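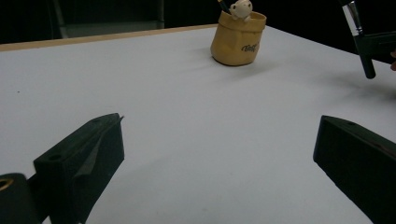

Posted by grankin, 20th September, in Desks and Small Rooms

I've had this white table for a few months and I'm trying to keep it clear. The yellow pen holder, the one shaped like a crumpled paper bag, is the only thing I want to leave out on top. The trouble is the surface. It's a matte white and it shows every speck. I wipe it at night and there are little dark dots on it by morning. Is there a coating that helps, or should I get a desk pad?

mariama_y
Desk pad. I put a gray one on mine in May and stopped thinking about it. Get one at least 26 inches wide or your elbows will hang off the ends.

leckie40
I'd skip the pad. They curl at the corners and crumbs get underneath. Damp microfiber cloth, one drop of dish soap, then a dry cloth. If a dot doesn't move it's probably ink, and rubbing alcohol takes that off most finishes. Try it on the underside first.

Shona W
Are your pens going in tip down? I had marks all over my table at the Laing Street apartment and it was one leaky gel pen I kept setting down without the cap.

grankin
Some up, some down. I'll check for a leaky one.

Shona W
Also, where is the holder from? I like the little white bear looking over the rim.

mariama_y
I thought it was a cat.

grankin
It was a present, so I don't know the store. My daughter says bear. I've never been sure.

angus_c
Don't put a coating on a matte top. I tried one and it left shiny patches. I ended up paying about $100 for a new top.

leckie40
Agree on the coating. Still no on the pad.

mariama_y
Mine hasn't curled. It was $20 and it's heavy enough to lie flat.

grankin
Okay, no coating. I'll try the soap and the alcohol this week and leave the pad for later. The wood edge along the far side seems fine, so I'll keep the alcohol off that part.

angus_c
Good idea. Just a dry cloth on the wood.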